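Can a robot clear the table yet?

Think about the last time you cleared up after a snack. You picked up the bottle, put the plate by the sink and gave the table a wipe. Easy! Now imagine teaching a machine to do all that.

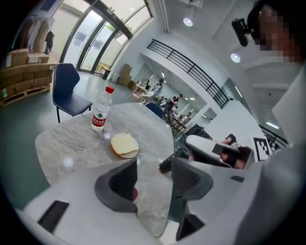
By Kristýna Sokol
May 3, 2020

Start with the bottle. Squeeze a plastic bottle too hard and it crumples. Hold it too gently and it slides away. Your fingers feel the difference without you thinking about it, but a robot's fingers have to learn how hard to press.

Then there's bread. It's soft, it bends, and no two slices are quite the same shape. And see-through things are a real headache for robot cameras, which can look straight through a clear bottle at the table behind!

One way to help is for people to do the chore first, using a gripper like the ones robots have. The robot's computer can then study how the gripper moved, over and over again.
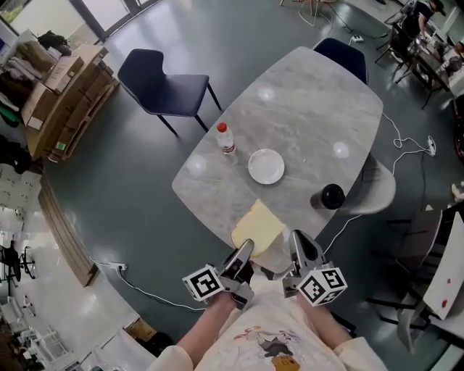
A hand-held gripper takes hold of a pale yellow block. The plate, bottle and cup are still on the table.

So, can robots do chores yet? Some can! Robot vacuum cleaners already trundle round lots of homes. Clearing a whole table, with any plate, any cup and any crumbs, is much harder, and robots are still slow and clumsy at it. For now, you'll have to wipe up your own crumbs.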